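Reading time: 6 min

Rules for Small Things: Writing a Good Practice Guide for Recording Hand Tasks

Project report, robotics and automation option
Team: Rodica Barbu, Shuk-fan Fang, Lucian Nistor
Supervisor: Emilian Cozma

Why we picked this

Our department wants to teach its two-armed bench robot, Bogdan, to handle things people use every day. The plan is to show it lots of first-person recordings of human hands doing ordinary tasks, and later compare those with what its own arms do. When we joined the project, the recordings were already piling up and everyone was making them differently. One person started with hands in view, another started with hands in their lap. Some people spoke while they worked. Some stopped halfway to answer the phone and then kept going!

So we asked if we could write the rules. Emilian Cozma said yes before we had finished the sentence, and we soon found out why: nobody wanted the job. We loved it, though. Writing a rule that a stranger can follow at a desk at home, with no one there to ask, is much harder than it looks, and every draft taught us something about how hands work.

What we read first

We began with the general safety standards for industrial robots and for robots that share space with people. They are long, and most of what is in them is about guards, stopping distances and contact force, so very little could be copied over to recording. What we did take was the way they are written. "Shall" means you must, "should" means you ought to unless you have a reason, and the two never get mixed up. Our first draft used "please" eleven different ways and it was impossible to tell what was required. Shuk-fan went through it with a marker and turned every sentence into a shall, a should, or a deletion.

We also read our university's page on consent for studies with people in them, and we had a very useful afternoon with Guðlaug Kárason, who looks after research data for the faculty. She asked us what happens when a person changes their mind. We had no answer then. We do now (see rule 5).

The rules, version 2

1. Before the task. The person shall read the task card all the way through and lay out the items before recording starts. Items should be things they already own and know how to use. We do not send people kits.

2. Hands. Both hands shall be visible for the working part of the recording. Rings, watches and bracelets may stay on. We argued over this one for a whole week. Lucian wanted bare wrists so that the hand tracking had an easier time, while Rodica said that people in real life wear things on their wrists and a robot that only knows bare arms knows very little. Rodica won, and we are all happy that she did.

3. Desk and light. The work surface should be lit by daylight or a lamp from one main side. Other objects may stay on the desk if they would normally be there. The person shall not tidy during the recording.

4. Pace. The person shall work at their normal speed. No slow motion for the robot's sake! Nearly every first-timer slows down and makes big, clear, theater-style movements, and those are useless for learning a natural grasp.
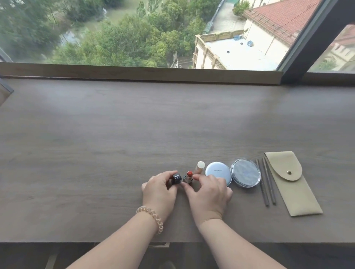 5. Leaving the project. A person can withdraw any recording at any time without giving a reason, and we shall delete it and everything made from it. This meant changing how files are stored, because the old folders had no link back from a training clip to the original. Lucian rebuilt that part in Clallow, the lab's file tool, and it is the piece of the project we are proudest of.

6. Privacy. Faces, letters, screens and house numbers shall stay out of view. Windows and mirrors get their own line on the card, with a reminder to check what can be seen in them from where you sit. A mirror is allowed when the task needs one. The checker then goes through the recording looking only at reflections, and nothing else, on a separate pass.

7. Small and delicate items. Cosmetics, pens, keys, coins and the like shall be handled over the table and set down between steps where the task allows it. Caps and lids count as separate items and get their own label. This came out of the makeup tasks, where the labels kept saying "lipstick" for both the tube and the cap, and a gripper needs very different things from each.

Trying them out

We ran 16 people through version 1 and then had them do a second session with version 2. That gave us 166 recordings to check, and we split them so that no one checked a session they had helped to set up. Each recording was marked accept, fix or reject, with the rule number written next to any problem.

Version 1 had a lot of rejects, mostly from hands dropping out of view and from people stopping to ask what a step meant. Version 2 was clearly better on both. We are being careful here, because the same people did both sessions and of course they had practice by then. A fair test would need a fresh group for each version. We knew this going in and did not have time for it.

The rule that people misread most was number 3. "Shall not tidy" was taken by some to mean they could not put anything back, so they left caps off and drawers open and looked quite unhappy doing it. Version 3 will say "put things back as you usually would, but don't clear the desk."

Labels

For labeling we used Statel, which lets two people mark the same recording without seeing each other's work. Where they disagreed we talked it over and wrote the decision in a shared list. The list is now longer than the rules. Our favorite entry is the one on when a grasp begins: at first touch, or when the item first moves? We settled on first touch, and we mark the first movement as a separate event so that anyone who disagrees with us can still use the data.

What we would do differently

We would write the task cards and the rules together. We did the cards last, in a hurry, and a few of them ask for things the rules don't allow. The card for sharpening a pencil tells you to empty the shavings when you finish, which is tidying by any reading.

We would also talk to the people who run the robot much earlier. Bogdan's operators have their own habits for starting and ending a run, and ours could have matched from day one. As it stands, a human clip ends when the hands leave the table and a robot clip ends when the arms reach the home position, so somebody has to trim one or the other every time.

Next steps

Version 3 of the guide will be ready in July. The Pluvora group downstairs has asked to use it for their kitchen tasks, and that will be a great test, with steam, running water and people walking in and out. Rodica and Shuk-fan are staying on to help them adapt rules 3 and 6. The task cards, the checker's sheet and the full list of labeling decisions are in the appendix folder, and corrections are very welcome.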